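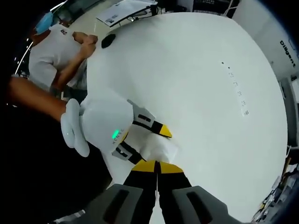

Round tables change how people stand, and that's where I want to start, before any of the furniture talk. Give people a rectangle and they pick a side and stay on it. Give them a circle and they drift in! Look at the person in the white T-shirt, hands clasped, leaning right over the tabletop. And look at the arm coming in from the left, toward the middle. I love this. It's what a big white round table does to a room, and I could happily talk about it until lunch (I have until ten to).

**Slide 2: who I am, quickly**

- Been fitting out shared workrooms since the old Lestham library job
- Day job now: the Sultorgate workshop building, ground floor and the long room upstairs
- Not a designer! I measure, I order, I move things, then I come back in April and see what people have moved without telling me
- Skip the floor plan unless the projector is behaving

**Slide 3: the size question**

Everybody asks this first so get it out of the way.

The upstairs tables at Sultorgate are 2000 mm across. For the British folks on the call that's fine, for everyone else say "six and a half feet, a bit more." It sounds enormous. People hear it and picture a banquet. But stand at the edge and put your arm out and you can get your hand close to the middle, which is the whole trick. Go bigger and you get a dead patch in the center where pens go to live.

*Do the arm thing here. Actually walk up to the table at the front and reach.*

Seats: 6 is comfortable, with elbows. You can squeeze in more for a birthday cake and I have done so.

**Slide 4: why white**

Okay, my favorite part. I fought against white. I thought it would look like a clinic, and I thought it would be filthy by Wednesday. I was half right (it does show every coffee ring, and in the first month I was up there with a spray bottle more than I'd like to admit).

What I hadn't thought about is how easy it makes finding things. Go back to the first picture for a second. Look near the clasped hands, there's a little round black thing, flat as a coaster. You spot it at once. Put the same thing on the old dark tables downstairs and you'd be patting around for it with your palm.

The catch is white things on white. The crumpled bit of cloth in the picture is white too, and so is a lot of what we all work with, paper, cups, tape. So keep a tray or a colored mat around if your group handles pale stuff. Wundville tried dark green felt mats and the sewing group there swears by them.

**Slide 5: where does the screen go?**

- Never in the middle. Somebody always gets the back of it
- In the first picture it's just past the far edge, tilted. Good spot! The tabletop stays free for hands
- At Lestham we had one on a pole and it was fine until the pole got bumped
- Cable covers, please. Ask for a show of hands on who has tripped on one

**Slide 6: money**

Say the numbers slowly, people write these down.

- Top, new, from Hughes: 390
- Base, also Hughes, sold separately, which I did not notice when I ordered: over 200
- Delivery up a staircase: call them first. Measure the door, then measure the turn at the top of the stairs. A circle that big goes through on its edge or it doesn't go through

If someone asks about secondhand: yes, absolutely, check the underside for swelling and rock it on the floor before you hand over any money. Half the wobble I've met was the floor, and a bit of felt fixed it.

**Slide 7: things to try on your own table**

Leave this one up during questions.

1. Take every chair away for one morning and see where people end up standing.
2. Put the supplies on a side shelf and leave only today's job on top.
3. Wipe it down at the end of the session with everyone still there. It takes two minutes when there are lots of hands, and people chat while they do it!
4. Swap your spot every time. I have a spot by the radiator and I am trying to give it up.

**If there's time**

The story about rolling the second tabletop down the hallway at Sultorgate and meeting the choir coming the other way. Keep it short. Last time it ate the questions.

**Questions I usually get**

- *Can you push two together?* You can, but you get that odd gap on both sides. Get a rectangle for that room.
- *Kids?* They adore it. Lower base, same top.
- *Does it fold?* Mine doesn't. Hughes has a flip-top in the catalog and I haven't used one yet, so if anyone here has, please come find me at the break.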